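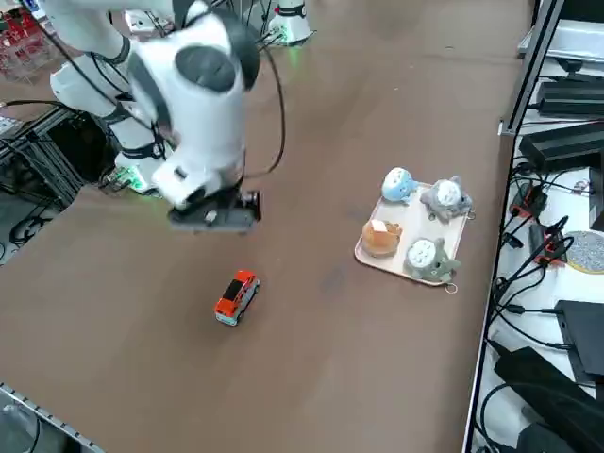
A toy car on a brown tabletop, with a robot arm reaching down beside it.

The Friday film club returns May through July

Our spring season closed with Sandetti, a three-hour drama about a lighthouse inspector who may have let a ship run aground. It drew 36 people, 18 of whom were still in the room when the lights came up. The rest missed the only joke, at the two-hour mark.

Those who stayed argued in the lobby about whether the inspector owed anyone the truth. The vote went against him. Then somebody pointed out that we had all cheered for the embezzler in Clellum back in January, and the conversation moved quickly to parking.

The new season is 12 films about people who make one bad choice and spend the running time defending it. We open with Sastum, in which a small-town pharmacist finds a bag of cash and behaves exactly as you would, only with better lighting. Bajwa follows. It has subtitles, a divorce and a goat, and the goat gives the best performance.

Doors open at 7. Season passes are on sale at the front desk, and single tickets cost $12, popcorn included. The discussion afterward is optional, though the door we'd like you to leave by does squeak.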